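About Sturkley

Sturkley is a shared workshop for people who build robots and small automatic machines in their own time. We have one long room, a smaller room with the printers and the laser cutter, and a yard where the cutting and sanding gets done when it isn't raining. There are 15 members at present. Most have ordinary day jobs and come in after work, and the doors are usually open until late.

The workshop was started by Kjell Söderlund, who had been building an arm in his spare bedroom and had run out of bedroom. He took on the lease of an old upholsterer's unit one November, put up shelves and offered bench space to anyone who would share the rent. Naima Ragab was the first to answer. She now looks after the software side, and Kjell still looks after the tools and the electrics. Neither of them is paid for it.

What we build

The main shared project is Shawky, a bench arm with a gripper on the end. It is meant to be something a person can build at home with hand tools, a printer and a modest amount of patience. The first version was too heavy for its shoulder motor and sagged when it reached out. The second has a lighter forearm and a belt drive, and the third, which is on the bench now, has a new wrist and a gripper that can be taken off with two bolts. Drawings for all three are kept in the members' folder, including the mistakes.

The other long-running job is Stuler, which is the software. It does the planning for the arm and it also runs the simulator. Every new movement is tried in the simulator before it goes near a motor. This rule came in after a bent elbow bracket and a broken lamp, and we have kept to it.

The simulated rooms are put together by members. The objects in them are all sorts of shapes and colours, set at odd angles, with plain surfaces next to busy ones. Naima likes the views from close behind the gripper, because they show how much of the work the hand itself can hide. A pole or a bar that is easy to find from across the room can lose its whole lower end once the gripper moves in.
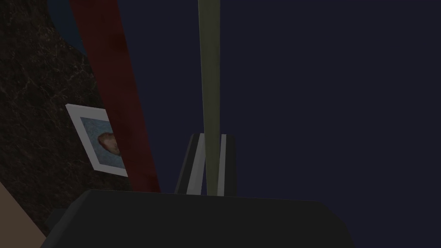

Simulator view from behind the gripper, with the green pole, its black and white stand and the red bar.

We look through a lot of views like that one by eye before trusting any code with them. Members who don't program are just as useful at this as those who do. If something looks wrong, it goes on the list by the door with the member's initials and gets talked over at the next open evening.

How the workshop runs

Membership costs the same for everyone and covers bench space, power, use of the machines and a locker. Filament, sheet material and bearings are bought in bulk and sold on at cost. Motors you buy yourself, although there is a box of used ones under the middle bench which anybody may take from.

New members get an induction on the saw, the pillar drill and the laser cutter. It takes one evening. You can't use those three until you've had it, whatever you have at home. Soldering stations and hand tools are free to use from your first visit.

The large bench is kept for Shawky. The 8 smaller ones are for members' own projects, which at the moment include a curtain opener, a chess-playing arm, a seed sorter and a tracked thing for looking under floors. Work left on a small bench should have a name on it. Work left on the large bench will be moved.

Zillard

Zillard is our beginners' build. It's a two-joint arm in printed parts, made over 12 evenings, and you take it home at the end. You don't need to have built anything before. The cost is 269 for the parts and the evenings together, paid at the start, and groups are kept small so that Kjell can get round everyone. People under sixteen are welcome with an adult who stays for the session.

Visiting

Open evenings start at 7pm. Come to the side door and knock hard, as the extractor is loud. There is parking in the yard if the gates are open, and a bike rail just inside. The long room is level throughout, but there is one step down into the printer room and we have a ramp for it, so please ask.

If you want to bring a half-finished project for advice, bring the power supply as well.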